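About Sulton

Hi, I'm Syafiqah Hartono, and Sulton is my company. We rent and sell hand-held gripper kits to teams who want to teach robots how to do ordinary housework. You hold the gripper, you do the chore, and the kit keeps a record of how it was done.

I started out fixing lab equipment at a firm called Melton, where I spent a lot of my time tightening other people's grippers. They were lovely machines but you couldn't take them anywhere! I wanted something you could carry into a kitchen in a tote bag and hand to somebody's aunt.

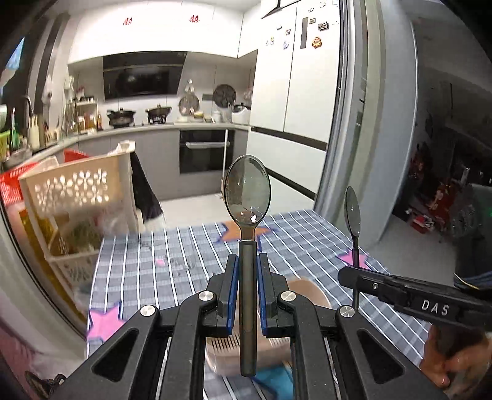 Spoons are still my favorite test. They're thin, they're slippery, they like to spin around in the jaws, and every home has a drawer full of them. Any new jaw pad we're thinking about has to get through 50 spoon pickups before I'll even talk about the price.

We have two kits right now. The Pallon is the basic one - one gripper, a charger, a carry case and 4 spare pads. The Khoo is a matched pair for jobs that need both hands, and it's the one most people end up renting (me too, if I had to pay for it). Rentals go out for a month at a time, and yes, you can keep the kit if you fall in love with it. We'll take what you've already paid off the price.

If you'd rather not do the chores yourself, we can send people. There are 96 homes on our list at the moment, all of them real, lived-in places, and the folks in them get paid by the hour.

The workshop is closed for most of December, but I read email all year. Tell me what you want your robot to pick up and I'll tell you which kit I'd send.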